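Unit 4: Grasp planning and two-arm control

Reading before the lab: chapter 2 of the Amaral manual, up to the part on contact limits. The section on tool changes can be left out.

4.1 From detection to grasp

The perception node gives a pose and a rough shape for every object on the table. Shape is one of three types: cylinder, box or unknown. Cups and bottles normally come out as cylinders, even when the base is wider than the neck. The planner then draws 80 candidate grasps per object and drops those that would bring the palm or the fingers into the table.

Candidates that remain are scored on reach, on distance from joint limits and on clearance from the other arm. The score is a weighted sum. The weights are in the file grasp_weights in the Dultari package, and you will change them in exercise 2.
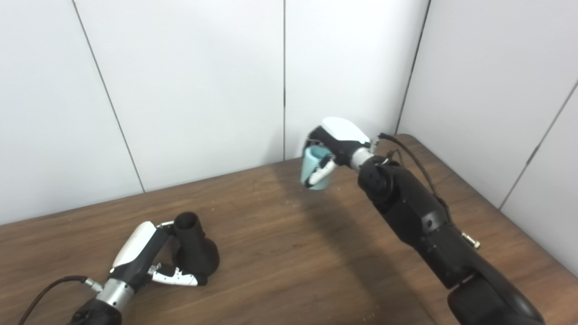 4.2 Sharing the workspace

Each arm has its own planner, but both read the same collision model. When one hand closes on an object, that object is removed from the table list and attached to the hand. If this step is missed, the second arm plans around a cup that has already moved, and the first arm reports a collision with its own load.

Only one arm may hold the planning lock at a time. Both may move at once, provided the two paths were checked against each other first. Cables are not in the model. Keep the wrist rotation limits as they are set.

4.3 Closing the fingers

Fingers close under position control until contact is detected, then switch to force control. For upright objects the approach is low and from the side, with the fingers open. An early switch usually means that a fingertip has touched the table.

Exercises

1. Replay log 734 in Welluson and find the point where the cup is attached to the hand. Note the state of the planning lock.
2. Double the clearance weight and run the planner again on the same log. Which candidates change rank?
3. Log 2721 stops with a planning error. Say which arm held the lock and why it was not released.

Hand in your answers and the changed weights file through Rorkura.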